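Posted in: Project Updates | Robotics | Grant Reports

Skirkunberg two-arm project: where we've got to
Saturday, August 18, 2018

Hello all at Womeck, and sorry this one is a bit longer than the last. You asked for the bad news first, so: the two arms hit each other. In simulation, thank goodness, so there's no bill to pay, but it did hold us up and I'd like to explain it properly before you see the numbers.

In March we moved everything over to the Surdu planner (the one we told you about in the spring call, which is so much quicker than the old one). It ran beautifully for weeks. Then we set off the big overnight batch of 700 pick-up runs, and when Muchen Wan opened the logs in the morning only 629 had finished. The rest had tripped the collision stop, nearly all of them while the white arm was going for things over on the right-hand side of the room. My first thought was the gripper, because I always blame the gripper! Muchen went through the joint logs and proved me wrong before lunch.

What happened is that the planner checks the white arm against the black arm using a simplified outline of each one, and the outline for the black arm was the old version. We'd updated the model and forgotten to update its outline, which left it 6 cm short at the elbow. So the planner thought there was a lovely clear gap, sent the white arm through it, and clunk.
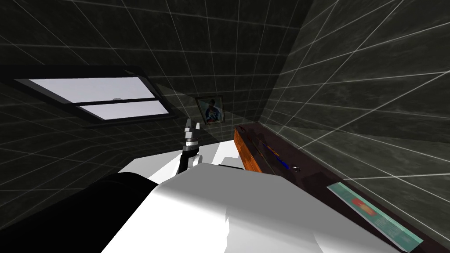 The simulated room, with the black arm passing close by the white one at lower left. The blue pen-shaped piece is on the dark brown board to the right of the gripper.

You can probably see how little space there is to play with. With both arms low down like that, a few centimetres is the whole safety margin, and the same outline file was due to go onto the real pair at Dergate. That's the part that made me go a bit cold. I've put a hold on all hardware runs until it's sorted, and I'd sooner you heard that from me than found a gap in the timesheets.

The new outlines are built and loaded. The simulator now refuses to start if an arm and its outline don't match (Muchen's idea, and a very good one). We've rerun a small batch of the worst cases with no contact so far, but I don't want to call it fixed until the full overnight set has been through again. We also still have one odd stop near the window side that I can't explain yet.

On money, the delay has used up 8 days of staff time, all within the contingency line. I'm not asking for more. I would like to push the Dergate visit back, though, so could you let me know which dates suit your end?

3 comments | Share this update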